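Kneath and District Family History Circle
Minutes of the January meeting, January 10, 2021

I'm writing these up again, so if you remember it differently please tell me before the next one and I'll fix it (last time I had the hall booking wrong and got four emails!). We met in the back room of the library with the windows open, plus the usual group on the phone line, who could hear most of it once we moved the speaker off the radiator.

1. Opening and last minutes

We started ten minutes late, my fault, I had the key. The June minutes were taken as read. One correction: the ship discussed under item 5 was the Brulo and I had typed Bruno all the way through. The spelling on the passenger list is clear enough, so I've changed it in the file copy.

2. Money

We have $828 in the account. Out of that we owe $64 for the microfilm reader repair, and the bill for the website will come some time in autumn. I asked whether we should put the membership up and there was a fair bit of muttering, so we're leaving it alone for another year. Anyone who hasn't paid for this year, please do, the envelope is still in the biscuit tin.
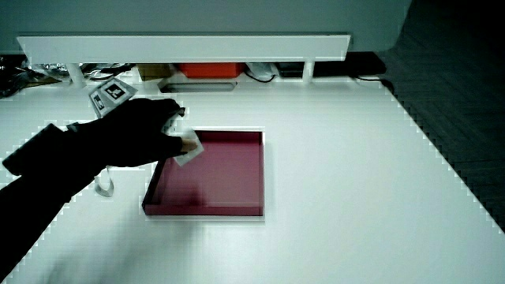
3. The Brulo passenger list

This took up most of the afternoon, and I enjoyed it enormously. We've now transcribed 100 names from the list, which gets us to the end of the second sheet. The third sheet is the one with the water stain across the ages column and we had a good argument over whether to guess. I was for guessing with a question mark. The room was against me, so the rule is that an unreadable age is left blank and the transcriber puts a note in the remarks.

Two families are down as coming from "Vanditz", and we still can't find it on any map of the period. One of our phone members thinks it was an estate and never a village at all, which would explain why the parish searches keep coming back with nothing. She's going to write to the archive and ask about estate rolls. I've offered to go back through the baptisms here in Kneath and see if any of the children's entries give the parents' birthplace a different way.

We also had a letter read out from a descendant of the younger of the two families. She has a farm diary with the crossing mentioned on the first page and is willing to send us a photocopy. She won't post the original and I don't blame her one bit.

4. Nakine cemetery

The Nakine survey is done apart from the back fence row, where the grass was too high to get in safely. We agreed to go again in June when it's died back. Bring gloves and a soft brush, and no wire brushes please, whatever your uncle used to do. I'll organise cars closer to the day.

There are 40 headstones on our sheets that don't match the burial register, and I've been through them twice. Some are simply spelling, a few are people commemorated there but buried elsewhere, and the rest I can't explain. I moved that we publish the sheets as they stand with the mismatches marked, and it was carried. 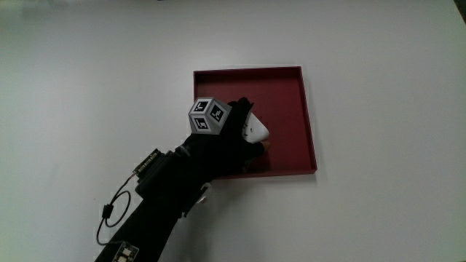 The loose photographs from the Nakine church hall came up next, and I'm afraid I got on my high horse. They've been going around in a shopping bag and coming back in a different order every time, which loses us whatever we knew about who was sitting next to whom. From now on I'd like anyone sorting them to work on a clear pale table with a shallow tray, much like the dark red one here, and to wear gloves while handling the prints. One envelope at a time goes in the tray and the same envelope comes out before the next is started. Pencil only on the backs, and only the number. It was agreed, with one member asking that we also keep a list of who has taken what home. Fair enough, I've started one.

5. Library hours

The local history cabinet will be locked on Saturdays until further notice. Ask at the desk and they'll open it for you, but not in the last half hour.

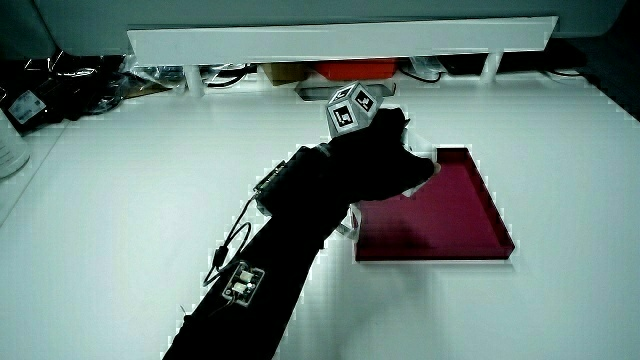 6. Other business

The spare printer is going free to whoever can collect it. It prints a grey line down the left side and I can't get rid of it.

Someone has left a tartan thermos in the kitchen, and it's on the shelf above the sink.

We closed at half past four. Next meeting will be in the same room, and I'll bring the baptism notes if I've got through them.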